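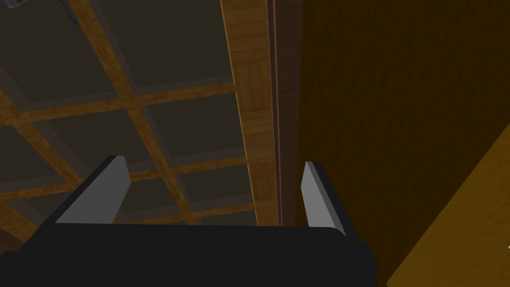
Wrist camera view in Jullow, fingers open, ceiling beyond.

Setting up the cameras and grippers on a simulated Varby
by Golshifteh Hosseinzadeh

I have now set up the Varby in simulation more times than I would like to admit, on my own machine and on other people's, and every time I think I'll remember the order of things and every time I don't. So I've written it all down, with the mistakes left in. If you have a freshly installed Jullow and a two-armed Varby standing in it with its cameras pointing who knows where, put the kettle on and we'll go through it together. Allow yourself an afternoon for the first one. The second goes much faster, I promise!

What you need before you start

A working copy of Jullow, the Varby model with both grippers fitted, and a house to put it in. I use the Kauppinen house, which Ulla Mäkelä built for us and which has a long hallway, wooden ceilings and a good many doors. Any indoor scene will do, but do pick one with plenty of straight edges in it. I spent my first week in a plain grey test room and couldn't tell a camera that was leaning from one that wasn't.

You'll also want Bitine, the little panel program that lets you move one joint at a time with sliders. You can do the whole job from the settings file with a text editor, and I did for months, but the sliders are kinder.

Make a copy of the settings file and put it somewhere you won't touch it. I call mine "before" and leave it at that.

Step 1: Bring the robot up standing still

Load the house first and the robot second. If you do it the other way round the robot appears at the origin, which in the Kauppinen house happens to be inside a wall, and the physics will throw it across the building. It's quite a sight and entirely harmless, but you'll have to reload.

Once it is in, let it settle for 500 steps before you move anything. The joints sag very slightly when gravity first comes on, and if you take your zero readings during the sag they will be off for ever after. Watch the joint numbers in Bitine and wait for them to stop wandering.

Step 2: Zero the grippers

Do the grippers before the cameras. Each wrist camera looks out past its own fingers, so the fingers are the best ruler you have for judging whether that camera is sitting properly.

Open the left gripper as far as it will go and press Set Open. Close it until the fingers touch and press Set Closed. Then do the same on the right. Now type 25 into the width box for each hand and check that the reported gap says 25 mm as well. If it reads something quite different, you have most likely pressed the two buttons in the wrong order (I do this about one time in three), and you only need to go round again.

Leave both grippers open when you've finished. You'll want them that way for the next part.

Step 3: Straighten the wrist cameras

Open the view from one wrist camera. You are looking for three things: the top of the gripper body should run level along the lower part of the view, both fingers should come up from it, and there should be a clear gap between them with the room showing through.

Please don't worry about what the room is doing. The camera is fixed to the wrist, so if the arm is pointing upwards you will get a fine view of the ceiling beams, and they may well run corner to corner. I once spent an hour trying to level a ceiling by turning the camera mount, and all I managed was to put the gripper crooked as well. Level the gripper in the view and leave the house alone.

If the gripper body is slanting, change the roll value on the camera mount, a degree at a time. If you can see one finger and only a bit of the other, the camera has drifted sideways and it's the Y offset you want. If the gripper fills too much of the view, move the camera back a touch – a very small touch, as anything more and it ends up buried inside the wrist casing and you get a black window.

Both wrists have their own set of numbers. The right hand is a mirror of the left, so the Y offset changes sign. The roll doesn't, or at least it doesn't in my version, and I'd be glad to hear from anyone who has found otherwise.

Step 4: Set the body camera

The body camera looks out over the robot's own torso and arms. Raise both arms in front with Bitine until the forearms reach forward, and keep the grippers open.
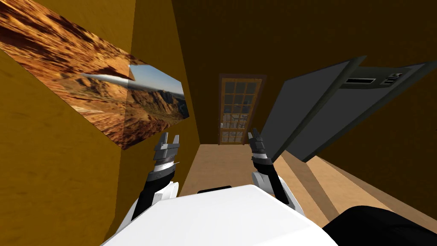
What you want from this camera is both grippers in view at once, with a decent space between them so you can see where the robot is heading. Some of the white torso along the bottom is fine and even useful, as it tells you at a glance how the hands sit compared with the body. If the torso takes up half the view, tip the camera up a little.

The tilt is the part that catches people out. Unlike the wrists, this camera does have a level you can aim for, but the roll setting is added on top of the torso's own lean, so look at the torso joint before you touch the camera. Put the torso upright, read the roll, and correct whatever is left over. Ulla likes to line hers up on a door frame at the far end of the hall, and I've come round to doing it her way.

My own body camera sits at a field of view of 103 degrees. Wider than that and the hands look tiny; narrower and you lose a gripper whenever the arms spread.

Step 5: Check the arms against the walls

Hallways are a good place for this, being narrow. Drive each arm slowly out to the side with the collision display switched on and see that the outline turns colour before the arm meets a wall or an open door. If the arm goes clean through, the collision shapes haven't loaded. Nine times out of ten the path in the settings file still points at the old folder; line 33 in mine.

Do try it with a door standing open as well as shut. Doors in Jullow carry their own collision shape, and I've had it stay behind in the closed position while the door itself swung away, so that the robot stopped dead in front of thin air.

Step 6: Save, close, and load it again

Save from Bitine and then from Jullow, both, in that order. Close everything and bring it all back up. Open the three camera views side by side and look for anything that has moved.

If the wrist views are right and the body view has gone back to how it was, the camera was saved with the scene and the scene wasn't saved. Go back to Step 4, put the numbers in again and save Jullow last. I keep the final values in a comment at the top of the settings file, so the second attempt takes only a couple of minutes.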